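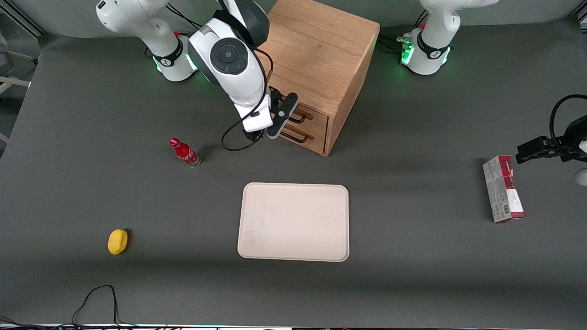
Sticking drawers in small oak cabinet – wax or sand?

PlarkeoPete
Joined in July, first proper question. I've got a little light oak cabinet and the upper drawer has started to stick. It's fine for the first bit, then it binds and I have to lift the handle to get it moving. The lower one is all right. Do I wax the runners or take some off with sandpaper?

tetteh_ofori
Wax first. Rub a plain white candle along the runners and the bottom edges of the drawer sides. Push it in and out a few times, then do it again. Takes five minutes and you can't ruin anything.

Kha Lã
I'd go the other way. Wax on a drawer that is too tight just picks up dust and you're back where you started. Find the shiny patches where it rubs and sand those with 230 grit or near enough. Two or three strokes, then try it.

tetteh_ofori
Oak moves with the weather though. Sand it in a damp spell and by winter it rattles. I did that to a bedside table and had to glue strips back on.

Kha Lã
Fair point, but if you have to lift the handle then something is catching, and wax won't cure that. Could be a screw head standing up.

PlarkeoPete
No screws that I can see. The room is at 21 degrees most of the day but we dry washing in there.

Wumpini A
There's your answer, the washing. Move the airer out for 8 days and leave the drawers open a crack before you touch any tools. Also take the drawer out and check the corners are square. Mine had a loose back joint and the whole thing was leaning – a bit of wood glue and a clamp overnight sorted it.

Kha Lã
Agree on checking the joints. Still wouldn't use a candle. If you must, use proper furniture wax.

tetteh_ofori
Candle has done me over 2 years on a chest of drawers. Each to their own.

PlarkeoPete
Thanks all. Airer is now on the landing. Will check the back joint at the weekend and leave the sandpaper in the shed for now.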